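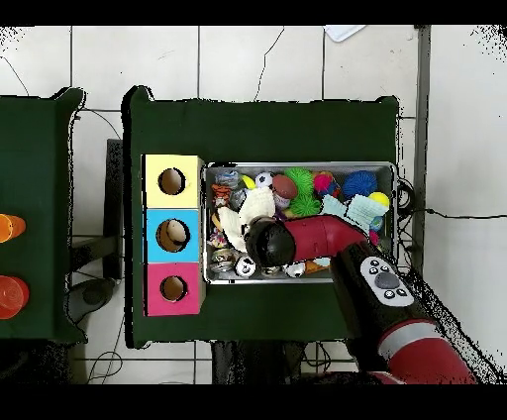
Storing small toys by surface

The tray method has been in use in this house since last October, and I have changed it enough times that the earlier post on the subject is out of date. It described sorting by color. Sorting by color does not work well for mixed toys and I no longer do it. A patterned ball has no color in the sorting sense. The striped tiger ball, for example, was filed under orange by one person and under black by another, and each of them then looked for it in the wrong place.

The current method sorts by surface. Smooth and hard goes in one compartment, textured rubber in the second, fabric in the third. Anything that does not fit one of these stays in the tray until I have decided about it, and the tray is allowed to hold undecided items for a week.

Equipment

One three-compartment box, in yellow, blue and pink sections, each section with a round opening in the front. One metal tray with a rim. One green table, preferably two, so that cups and other things that have nothing to do with the toys can be moved to the second one. A kitchen scale. A bowl. Two old towels.

The box came from Ullisard and was sold as a posting toy. The intended use is that a child puts a ball through a hole. It turned out to be adequate storage for toys of this size, although the openings limit what goes in. An item wider than the opening will not pass unless it compresses. Spiky rubber compresses to some degree, fabric compresses fully, and hard plastic does not compress. I recommend testing the largest hard item against the opening before assigning a section to it. I did not do this the first time and had to reassign two categories after the labels were already on the inside of the cupboard door.

The tray is the second one. The first was plastic, from Nokimik, with a shallow lip. Balls rolled up the lip and over it whenever the tray was carried at any angle. The metal one has a proper rim and is stiff enough to be lifted from one side. It is louder. If you sort after a child's bedtime, put a towel in the bottom first.

Tipping out

Tip everything into the tray at once. I tried doing it in batches for most of the winter and found that batches hide duplicates. The two green spiky balls are different sizes, and I had believed for months that we owned one, because they were never out at the same time.

A crowded tray is easier to work from than a sparse one. Balls hold each other in place. With a half-empty tray, each time you take one out the remainder roll to the low side, and you spend the session chasing them. If the tray is sparse, put the soft items in the gaps. Knitted pads are good for this. We have a white one and a pale blue one, which began as coasters in somebody's craft basket and have been toys ever since.

Tipping out should be done from a low height. The heavier items go first, and the light ones on top of them. The clear plastic ball with the blue contents I place by hand. I do not know how well the seam is made and do not want to find out over a carpet.

Order of work

I take fabric first. It is the quickest category, it needs no inspection beyond looking for loose threads, and removing it exposes whatever has slid underneath. Small balls like to be under cloth. If you leave fabric until last you will have sorted the tray twice by the time you finish.

Textured rubber is second. The spiky balls collect hair and lint between the spikes, and this is the stage at which I decide whether they need washing. Hold each one up to a window. Lint does not show under a ceiling light. The pink-and-red one shows lint badly and the blue one hides it, so I wash the blue one on the same schedule without looking.

Hard and smooth items go last. This is the largest group in our collection and includes the plain yellow ones, the soccer-patterned one, the silver one and the white ones with black markings. They can be handled quickly and dropped through the opening. Expect noise at this point as well.

The brown football is a known exception. It is not round, and it enters the opening only end first. Sideways it jams, and then the section has to be tilted forward to get it out. I have gone back and forth on whether it belongs with the smooth items or with the undecided ones. At present it has its own place on the shelf above the box, which is a weakness in the system and I have not solved it.

Washing

Rubber items go in a bowl of warm water with a small amount of Fevlow dish soap. Soak for 15 minutes. A longer soak did not remove more dirt in my tests, and it left the spikes slightly tacky until the following day. Rub each ball between the palms for 60 seconds, rinse it, and leave it on a towel. Turn once.

A nailbrush gets between the spikes better than fingers do. Use a soft one. The stiff brush I tried first left pale scratches on the spike tips of an older ball, since discarded.

Hard plastic can be wiped. Do not submerge anything with a visible seam or a filling. Water gets in through the seam and then cannot be got out, and the ball becomes heavier on one side and rolls in a curve. We lost a good one that way.

Knitted items are hand-washed cold and dried flat. Machine washing shrinks some yarns and leaves others alone, and a pad of unknown yarn is not worth the experiment. Press the water out with a towel. Wringing pulls the edges out of shape.

Crumpled fabric pieces I flatten by hand before putting them away. They take up less of the compartment when flat, and they come out again without dragging two other things along. Ironing is not necessary and I have never done it.

Weight

I weigh the contents of each section before shelving it. This began as an attempt to find out whether the shelf bracket was adequate, and continued out of habit. The kitchen scale reads to 3,000 grams, far more than is needed here. The rubber group, after drying, came to 638 grams on the last occasion. Before drying it was higher, which is a simple way to tell whether something is still holding water. If the figure has not settled by the next morning, squeeze each ball over the sink.

The bracket was adequate.

Choosing which color for which group

It does not matter which section takes which group as long as it stays the same. I use yellow for fabric, blue for rubber and pink for hard plastic. The heavy group is in the pink section at the bottom, for stability, and the light group is at the top. I tried it the other way for a month. With the hard balls in the top section the whole box could be rocked with one finger, and a box that can be rocked will be.

Labels are optional. The children who use this box cannot read yet, and the adults remember. I made a set of labels anyway on the Serrano label printer and stuck them inside the cupboard door, where they serve as a record of the system for visiting relatives. Relatives do not consult it. They put everything in the blue section.

Getting things out again

Retrieval is the weaker half of the design. A round opening at the front means that you reach in and feel for the item. For rubber this works, as a spiky ball can be told from another by size and stiffness. For smooth balls it does not, and the usual result is that several come out before the right one does. Keep the tray in front of the opening when retrieving. It catches what falls and gives you somewhere to put the rejects.

I considered cutting the openings larger. The box has to hold its shape, and the material between the opening and the edge is what holds it, so I left them alone. A lighter insert that slides out would be better. I have drawn one and not made it.

Schedule

A full sort takes place every other Friday, after supper. Between sorts, items are returned to whichever section is closest, and the errors are corrected at the next session. Daily correction was attempted and abandoned within a week. The error rate between sessions is high, but the cost of an error is low, and the full sort removes all of them in one pass.

Items found outside the room are put straight into the tray. Balls under the sofa are common. A light blue one has been found in a boot. These are wiped before they go in, regardless of how they look.

Open issues

The football, as described. The noise of the metal tray. Whether the multicolored patterned ball is rubber or a soft plastic, which I have not been able to establish by touch, and which currently gets put in the blue section on even weeks and the pink section on the others depending on who is sorting. I also need to replace the older of the two towels, which sheds, and the lint ends up on exactly the items that have just been washed.

Next post will be on the cup shelf.

Contact | Copyright, all rights reserved | Back to top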